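the arm, week whatever: in which i learn what a tube rack is for

I have been promising a post on the arm since before the holidays, and Gediminas has been promising to read it, so we're both behind. For anyone new: he and I have a share in the back bay at Munodeck, which is a workshop in the sense that it has power outlets and a rule about sweeping. We are trying to make a robot arm do small, fussy bench chores. So far it has mostly made us do them, while it waits.

The last post ended with me swearing off foam pads on the gripper fingers. I stand by that. Foam grabs everything, including the thing next to the thing you wanted, and then it sheds. The new fingers have a diamond pattern on the inside faces, and I spent a whole evening on the spacing of those bumps while my family ate dinner without me. Gediminas ran his thumb over one and said it felt like a nail file. I took it as praise.

The other change is the job itself. We started with wooden blocks, because everybody starts with wooden blocks, and there is a limit to how long a grown adult can be pleased about a block. So now it's test tubes in a clear rack, with colored water in them. The plan goes: close on a tube, lift it straight up out of its hole, carry it over, tip it into a beaker, put it back. Five verbs. I wrote them on a sticky note and put it on the monitor, and the note fell off, which I've chosen not to read anything into.

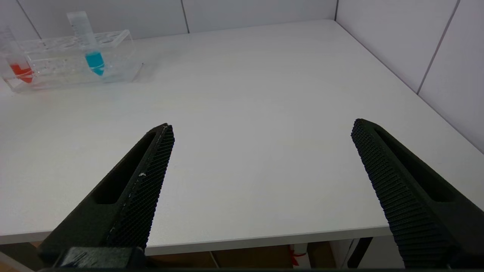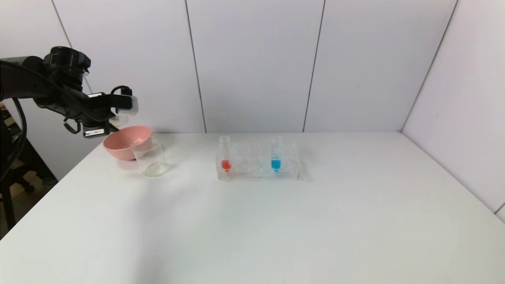

Fingers first, then the wider view with the bowl and the beaker.

Grenham, 02/06/2018

Okay, so, clear things. If you are ever tempted to give a robot a transparent rack, holding transparent tubes, on a shiny white table with white panels behind it, please write to me first and I will talk you down. The depth readings on acrylic are basically fan fiction. The software (it's called Mekgate, I named it, I was tired) would find the liquid without any trouble and then decide the liquid was floating. Since it knew where the blue was, it went for the blue. You do not want to grab a tube by the blue. That end is down in the rack.

The fix was embarrassing. I stopped asking it to see the glass at all. It finds the color, I tell it how tall a tube is, and it goes to where the top ought to be. This is cheating and I recommend it. We could have had this running 2 weeks earlier if I had been willing to cheat sooner, but I had read a paper and was feeling principled.

Then there's the leaning. A tube in a hole that's a hair too wide doesn't stand up straight, it lounges. If the fingers come down square on a tube that's lounging, one of them gets there before the other and shoves. I tried slowing the close, and I tried opening wider, and in the end I had it close halfway, wait, and finish. The wait is 45 hundredths of a second, a number I got by changing it until I stopped wincing.

Logging is still a mess. I have 3000 lines from one evening and most of them say "retry." Gediminas thinks we should plot them. I think we should get some sleep and possibly a second rack, the kind that isn't see-through. Perrin has those, but the shipping costs more than the rack and I have my pride.

The pouring part will get its own post. I'd like to get through six tubes in a row before I write a word about it, and I would also like to buy more paper towels.

Comments are open again, by the way. Whoever was selling the sunglasses, please don't.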